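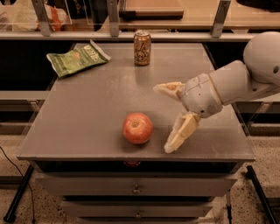 A red apple, glossy and lightly flecked.

The Long Keepers of Lutville

My grandmother kept her apples under the bed in the spare room, wrapped one at a time in newspaper, and for most of the winter that room smelled better than any bakery I have ever walked into. If you came to stay with her in March you slept on top of the last of them, and in the morning you were allowed to reach down and pick one. They were wrinkled by then, a little leathery, and so sweet that I thought for years they must be a different fruit from the ones we had at home.

I thought of her all the way up the valley road to Lutville, where Everaldo Seixas keeps an orchard of around 1000 trees on a slope so steep that he mows part of it with a scythe. He took it over from an uncle who grew mostly for cider and never threw out a graft, so the rows are a wonderful muddle, with 26 kinds of apple that Everaldo can name and a few old trees by the creek that he can't. He has sent leaves and fruit off to people who know about these things, and they have written back very kindly to say they can't either.

What he cares about most is keeping. An apple picked in October and eaten in October is a fine thing, he told me, pouring coffee from a dented thermos, but an apple picked in October and eaten in February has had time to think. (He laughed at himself when he said it, but he said it again at lunch.) 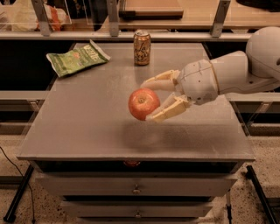
The cellar is dug into the hill behind the house, and you go down to it by a set of stone steps that have worn hollow in the middle. Everaldo holds back the late sorts and lays them out on slatted shelves with a finger's width between each one, stems up, and every Friday he goes along the rows with a flashlight and takes out anything soft. The soft ones go to the kitchen, where his sister turns them into a dark, sticky apple butter that never makes it as far as the market because the family eats it first.

His favorite keeper is one the valley calls the Akbridge, after the next town over, though people in Akbridge call it something else and get a bit huffy about it. It is hard as a doorknob at picking and sour enough to make your ears move. He gives it 17 weeks in the dark before he'll let anybody try one, and he has been known to slap a hand away.

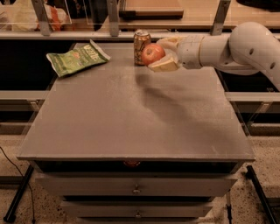
We ate lunch out on the porch with our coats on, which seems to be how they do most things up there until the weather turns properly bad. There was bread, and a wedge of sharp white cheese from a neighbor's goats, and a bowl of Akbridges from the year before last's new grafts, sliced thick with the skins left on. I had meant to take one slice to be polite and start back before dark. I'm afraid I had most of the bowl.

Everaldo packed me a box for the drive, every apple in its own sheet of newspaper, and told me to put it somewhere cool and leave it alone. It's under the bed in the spare room now.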